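Paste log, entry 7
3 min read

2026-03-03

Second batch of wheat paste on the Altwood lining paper. Same recipe as January except the flour, which is now the Lurnley low-protein. 300 g flour, water added in stages, cooked until it went from white to gray and started to pull off the sides of the pot. Strained twice. The first strain caught a lot more than I expected, so the whisk speed was probably too low at the start.

Left it covered overnight. In the morning there was a skin on top, which I lifted off and threw out. Thinned half of it to the consistency of heavy cream and kept the other half thick for edges.

Test strips, 12 in all, on primed board. Brushed paste on the paper, folded it on itself, waited, hung it. Soak time matters more than I gave it credit for. The strips with the short soak bubbled in the middle and kept growing after they were up — you could see the paper still expanding on the board. The long soak ones went on flat but tore if I tried to slide them. Seven minutes was the best of what I tried.

Seams: butted, rolled lightly once, then left alone. Henrique rolled his twice and squeezed paste out onto the face. It wiped off the plain paper but left a shine on the printed offcut from Callen. Need to find out if the ink is the problem or the sponge water.

Smell is fine so far. No clove oil in this batch. Rest of the jar is in the fridge, labeled 864, bottom shelf. Please don't use it for the Rebelo samples, it is too thin for them.

Still to do: matching at the corners with a busy print. Butterflies and moths of different sizes, turned every which way, hide a small drift much better than a stripe does.
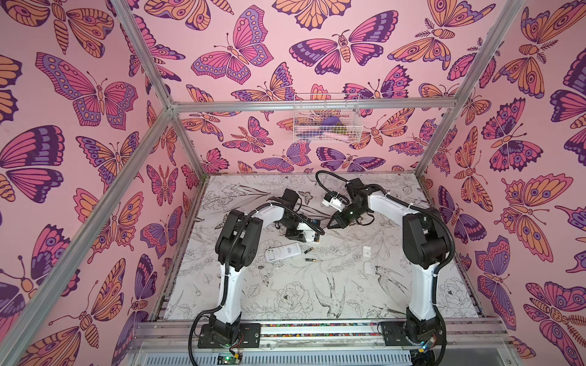

Huiling Duan: I would try the seven minute soak again with the room warmer before you write it down as the number. My strips needed longer in January and the only thing different was the heat. Also check the sponge water first, mine had old paste in it.

Will repeat with clean water and change the bucket between strips. Thermometer goes on the bench this time.

2 comments · 4 shares

Recent entries
Paste log, entry 6
Sizing new plaster
Brushes: what to keep
Lining paper, cross-hung or not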